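Home Machines Thread Feet and Needles Spares Delivery Contact

Gandow 4-Thread Overlocker

The Gandow is a domestic overlocker for light and medium fabrics, including cotton lawn, viscose, jersey and sweatshirting. It sews with three or 4 threads and trims the seam allowance in the same pass. Maximum speed is 1,150 stitches per minute, limited to 800 when the slow switch beside the handwheel is on.

Stitch length and differential feed are set by separate dials on the right-hand side and can be changed while the machine is threaded. Cutting width is adjusted from the front. For rolled hems on fine cotton, remove the left needle, move the stitch finger lever to R and shorten the stitch length before testing on a scrap.
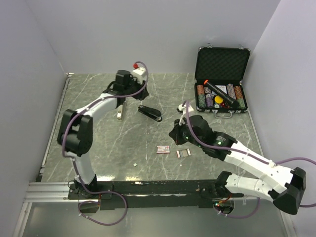 Both loopers are colour coded and should be threaded before the needles - upper looper first, then lower. If the lower looper thread breaks, unthread the needles before starting again, otherwise the chain will not form. The upper knife can be folded down for flatlocking or for joining edges that have already been trimmed.

Supplied with tweezers, screwdriver, spare lower knife, needle set, lint brush and soft cover. The Braser gathering foot and the Lilell blind hem foot both fit this machine and are sold separately. Cones of Farías polyester thread fit the stand without adaptors; for ordinary reels, use the caps in the accessory tray.

Oil the two marked points after every 30 hours of sewing and clear lint from the knife area more often when working with fleece. Use clear sewing machine oil only.

Unused machines may be returned in the original packing. Opened needle packs and thread are not returnable.

We use cookies to remember your basket and to count visits to our pages. Accept Manage settings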